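**February, studio flat clear-out, notes cont.**

Start 8:10 am. Trash first this time, everything else waits.

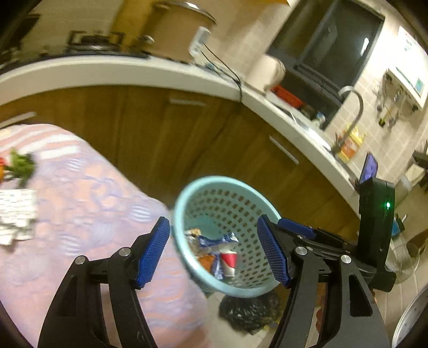
Carrying on from the list on the Tveit sheet. Order I want to stick to: small trash, bed, counter, sink, floor last. Last time we did the floor second and did it again at the end, waste of an hour.

**Trash**

- basket stuff is mostly wrappers + a paper cup. All light, all goes in the black bag. Don't sort it any further than that
- foil wrapper: not recycling here, building rules (Zatmont) say general waste. Checked twice
- tip the basket low, well inside the mouth of the bag. The holes let crumbs through so no walking across the room with it
- roll the top of the bag down a couple turns before filling or it colapses
- blue basket gets rinsed after and dried upside down. Do NOT stack it damp with the others, they stick

Basket is a good size, I'd keep it. Damine wanted 41 each for the lidded bins and the lids are just one more thing to open with full hands. Positz has open ones in packs of 3. Look at those before ordering anything.

**Bed**

Greens are on the blanket. They need to go to the kitchen side before anyone shakes anything out. Blanket is the pink/lavender one, wash cold, low spin.

Printed sheet on the bed, keep it, do not bag it!! Goes in the clear folder. I haven't read it and don't care what it says, paper with print on it is never trash until somebody says so. New rule as of the last job.

Thought re: putting stuff down on the bed. We all do it, it's the biggest flat surface in a studio. Maybe lay an old sheet over it at the start and treat it as the table? Try next time. Would save the blanket.

**Counter**

Left to right, not jumping around:

1. stove. Gas, so knobs checked off first, then wipe. Grates come off and soak
2. rice cooker. Unplug before touching. Cord hangs down over the counter edge, don't like that, somebody with a bag on their arm will catch it. Coil it and tie it at the back
3. paper towels can stay out, they're getting used all day anyway
4. red tray, wash, stand it on end
5. microwave, inside and the glass. Bowl of water in for 3 min, let it sit shut, then wipe. Works better than the spray

Spray dilution for the rest of the top: 300 ml vinegar to 600 ml water. I wrote it the other way round in the January notes, that was wrong and it stank. Fix the old page.

White top shows everything so do it with the light from the side and go over it dry at the end.

**Sink**

Detergent is the yellow package by the sink. Goes under once the tray and basket are done. Faucet: cloth around the base, leave it 10 min, the usual scale trick.

**Cabinets**

Brown doors, wood grain, damp cloth only, go with the grain and dry right after. The bar handles get the worst of it on the underside, everybody forgets to wipe there (me too). The doors follow a bend so the cloth needs refolding on the way round, otherwise it just pushes grease along into the next one.

**Floor**

Light tile. Sweep from the bed side toward the door, then mop, bag has to be gone before that. Bag left a ring on the tile at the Tveit place and it took forever to get off.

**To do / buy**

- bag ties
- second basket, Positz, see above
- old sheet for bed
- more cloths, the thin ones. Thick ones don't wring
- correct vinegar ratio in January page
- ask Zatmont where the general waste goes after 6 pm, the gate was locked last time

11:45, stopping for lunch. Grates still soaking, cabinets next.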